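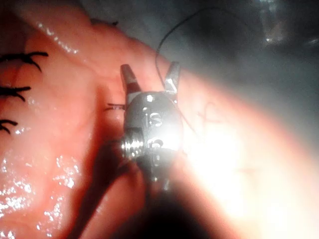

Opinion > Letters and Essays > Surgery

Yamuna Murthy wrote to me after my last column to say that a row of good knots is the one thing in an operation a patient will never see and ought to care about most. I agree with the second half of that. It is the praise of the row I have trouble with.

Trainees are brought up on the row. At Drerndale, where I taught suturing on Monday evenings for 10 years, we marked the practice pads by looking at them. Were the stitches evenly spaced? Did the knots sit on the same side? Were the tails cut to a decent length? A pad that looked tidy went up on the shelf by the door, and a pad that looked like a hedge went in the bin. I put plenty in the bin myself and I am no longer sure I was right about all of them.

Three knots stacked neatly along an edge tell me that somebody has a steady eye. They don't tell me whether each throw was laid flat, or whether the thread was pulled so hard that the tissue under it will suffer for want of blood. A slipped knot can look very like a sound one until there is some strain on it. Tissue is shiny, soft and forgiving to look at, and it will lie there looking fine under a stitch that is far too tight.

Malathi Thomas, who ran the course after me, brought in a pull test. Each knot was hung with a small weight, and the marks were given afterwards. The first group she tried it on had 69 pads between them and she kept the results in a ring binder. I have read the binder. The tidy pads did a little better than the untidy ones, but only a little, and two of the prettiest came apart before the weight had stopped swinging.

The usual reply is that neatness is a sign of care, and care shows up everywhere else. Perhaps. I have also known very neat people who were careful only about what would be looked at. Ravindran Panicker argued with me over lunch that a beginner needs something to aim for, and an even row is easy to aim for. True enough, but a thing being easy to mark is a poor reason for marking it.

Then there are the tails. Cut them too short and the knot may work loose; leave them long and there is more thread in the patient than there need be. Every department has its own rule, passed down with great confidence, and the Vistow rule and the Drerndale rule cannot both be the only right one. I have asked for the evidence behind each. I was given a photocopy of the other one's handout.

I would keep the shelf by the door. I would just like the pads on it to have been pulled about first, and the rest of them looked at again before the bin is emptied.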